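About Grondwood

Grondwood is a nonprofit that provides food, evening classes and help finding work to families in the Arai neighborhood and the towns along the river. We are independent, we are not tied to any church or political party, and we do not charge for anything we do.

How we started

Grondwood began in January, in a rented room behind a tire shop. Hernán Restrepo had been teaching English to adults at night and noticed that many of his students came to class without having eaten. He asked a grocery wholesaler for whatever it could spare and set out a table by the door. Within a few weeks people who were not in the class were coming for the food, and some of them stayed for the class.

Xuân Mạch joined the following winter. She had worked in school enrollment and knew how many children were missing the first weeks of the year over a lost form or an unpaid fee. She set up the enrollment desk, and it is still the busiest thing we do in late summer. Hernán and Xuân run the organization together today.

The name comes from the street where the first room was. The building has been torn down, but we kept the name when we moved to Bellura Hall.

What we do

The pantry. Families register once and can come every week after that. We ask for a name, an address and the number of people in the household. We do not ask for proof of income or immigration status. Shoppers choose their own items from the shelves. We try to keep rice, beans, cooking oil, canned fish and baby formula in stock at all times. Snacks and sweets depend on what is donated.

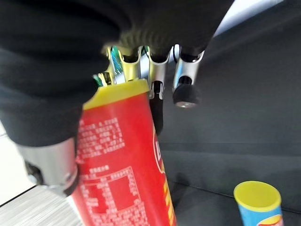
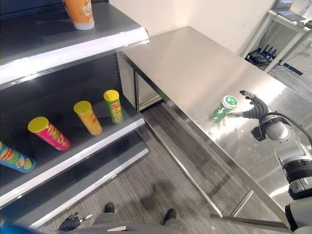

Chips and other snacks in canisters.

The enrollment desk. Staff help parents fill out school forms, request records from other districts and apply for free lunches. We can also pay for uniforms and exam fees when there is no other way to cover them. Interpreters are available in Spanish and Vietnamese. For other languages, please call ahead so we can arrange someone by phone.

Evening classes. We teach English, basic math and high school equivalency preparation. Each class has a limit of 30 students. Child care is offered in the next room for students with children under ten. Books are lent for the length of the course and should be returned at the end.

Proken. This is our job training program for people aged 18 to 25. It lasts one semester and covers stock work, food handling and bookkeeping, followed by a placement with a local employer. Trainees are paid for the placement. They also receive a bus pass. Applications open twice a year and there is usually a waiting list, so we suggest applying early even if you are not sure of your schedule.

Who we serve

Last year 1681 people used at least one of our services. Of these, 600 were children. Most live within walking distance of the hall. Others come in by bus from the river towns, where the last full-size grocery store closed and the nearest pantry is open only once a month.

We have 2 locations. Bellura Hall houses the pantry, the classrooms and the office. The Arai branch is smaller and is used for the enrollment desk and Proken interviews. Both buildings have step-free entrances. Parking at the Arai branch is on the street only.

How we are funded

Most of our income comes from individual donors, and the rest from foundation grants and a yearly contract with the county. Food is donated by wholesalers, stores and households. Money given for a particular program is spent on that program. Our annual report lists all income and spending and can be requested from the office on paper or by email.

Giving food

We accept unopened, shelf-stable food that is within its date. Please check the seals on canisters and jars before bringing them in. We cannot take home-cooked meals, alcohol or anything that has been repackaged. Donations can be left at the side door of Bellura Hall during office hours. If you have more than will fit in a car, call first and we will arrange a pickup.

Working with us

Open positions are posted on the board in the hall and on our jobs page. Teachers for the evening classes should have some experience with adult learners, though a teaching license is not required. Anyone who works with children must complete a background check, and we cover the cost.

To reach Hernán or Xuân, write to the main office and put their name on the message.

Page last updated 10 July 2025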